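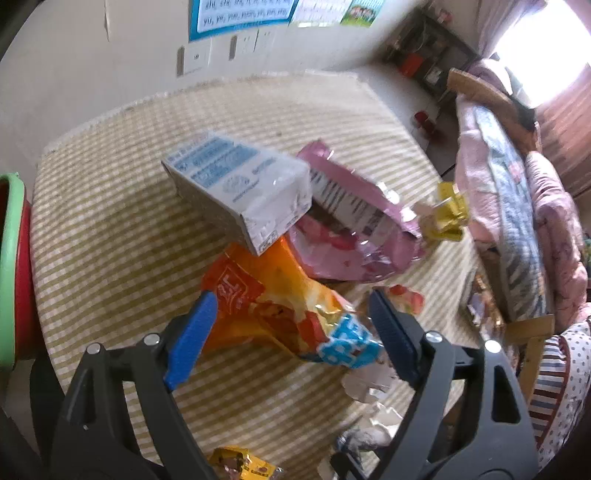 Attachment 1: gripper open over the snack wrappers, milk carton on its side

List: Siddale handheld-practice
May 2022

> Section 3 of the Clakodell draft says to clear the table
> before recording. Does trash count as clutter if
> trash is the task?

I'd say no, and I'd like the draft to say so before someone tidies away the whole job. Proposed wording:

"Leave items that belong to the task. Remove the rest. Do not arrange wrappers to look natural."

That last bit is for Prallell, whose wrappers line up like cutlery. We rejected 62 of their 700 clips, and I'd have gone higher.

Also, please open the jaws fully before the first reach. It's in the rules already. Nobody reads section 2.

Hashmi list maintainer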